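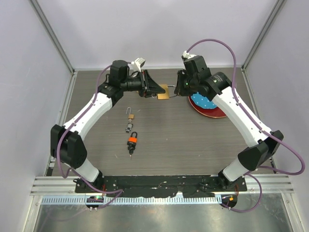 Candado de latón con arco metálico, sobre la mesa.

Diario de viaje de la delegación. Segunda estancia en la costa.

Se deja constancia de que la llegada a Rutgate se produjo a media tarde, tras un trayecto por carretera más largo de lo previsto en el programa. El desvío por el valle obligó a la delegación a prescindir de la parada en el mirador, que queda pendiente para el regreso. A cambio, el camino interior permitió atravesar una comarca que en la visita anterior no se había recorrido: terrazas de almendros, muros de piedra seca y, a partir del segundo puerto, pinares muy cerrados que solo se abren al alcanzar la vertiente marítima. La cota máxima del recorrido, según el panel instalado en el collado, es de 1.185 metros. El viento era fuerte y no se permaneció en el lugar más de lo necesario.

El alojamiento es el mismo que en agosto, la antigua casa de aduanas de Desmet, situada sobre el puerto viejo. Se nos han asignado las habitaciones del ala norte, más frías que las del patio pero con vistas a la bocana. El director del establecimiento, don Omar Majali, recibió personalmente al grupo y tuvo la deferencia de mostrar el libro de huéspedes de la casa, en el que figura todavía la firma de quienes asistieron al primer encuentro. La cena se sirvió a las 9: sopa de pescado, pan de centeno y un queso de la sierra cuyo nombre el abajo firmante no alcanzó a retener.

Conviene anotar los cambios observados en la villa desde la última estancia. El paseo marítimo ha sido repavimentado en su tramo oriental. La lonja conserva su horario de subasta, aunque el acceso de visitantes se limita ahora a la galería superior. La librería de la plaza ha cerrado y en su local se anuncia una oficina de excursiones. El transbordador a Davden mantiene el servicio de invierno, con una única salida por la mañana y regreso antes del anochecer; el billete de ida y vuelta se adquiere en la taquilla del muelle y no admite reserva. 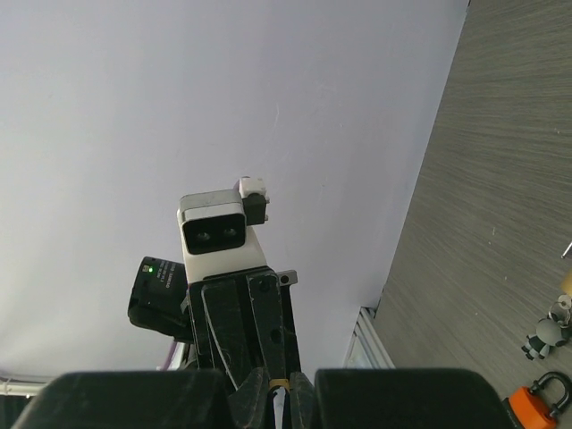
Rutgate, 27 de febrero de 2022

La jornada se dedicó íntegramente a la isla de Davden. La travesía transcurrió con mar rizada y cielo cubierto, y varios miembros de la delegación prefirieron permanecer en el salón interior. El desembarco se efectúa por una escalera de piedra bastante gastada, de 105 peldaños, que asciende desde el embarcadero hasta la plaza de la iglesia. Se recomienda a quienes nos sucedan que lleven calzado adecuado y poco equipaje.

La iglesia permanece abierta durante la mañana. Su fundación se remonta a 1.769, según la inscripción del dintel, que reproduzco con el punto porque así está labrado en la piedra. El interior es sobrio, con un coro de madera oscura y varios exvotos marineros en la nave lateral. El párroco no se encontraba en la isla, de modo que no fue posible visitar el archivo ni entregar la carta de saludo que se llevaba preparada. La carta vuelve con nosotros a Rutgate y se confiará mañana a la oficina del transbordador.

Desde la plaza parte el sendero de Norstead, señalizado con estacas pintadas de blanco, que bordea los acantilados hasta el faro. La delegación lo siguió durante la primera mitad de su recorrido. El terreno alterna la hierba corta con losas de pizarra muy resbaladizas, y en dos vaguadas fue preciso ayudarse mutuamente para pasar. En la segunda se acordó dar la vuelta, a la vista de las nubes que entraban por poniente y de la hora de salida del barco. No se llegó, por tanto, al faro. El abajo firmante lamenta en particular esta circunstancia, pues era el único punto del programa que había quedado sin cumplir en la visita precedente.

El almuerzo tuvo lugar en la casa de comidas situada junto al lavadero. La atención fue correcta y el guiso de cordero, excelente. La propietaria recordaba a nuestro grupo y preguntó por los ausentes, a quienes se transmitirá el saludo.

El regreso se realizó sin incidencias y con mejor mar. Al doblar el cabo se despejó un momento el horizonte y pudo verse la costa entera, con la nieve todavía sobre la sierra y las luces de Rutgate ya encendidas. Varios compañeros salieron a cubierta y allí permanecieron hasta el atraque, sin apenas conversación.

Para mañana está prevista la subasta de la lonja a primera hora y, si el tiempo lo permite, el paseo hasta las salinas. Queda por confirmar el transporte de vuelta por el mirador. Don Omar Majali se ha ofrecido a realizar la gestión con el conductor.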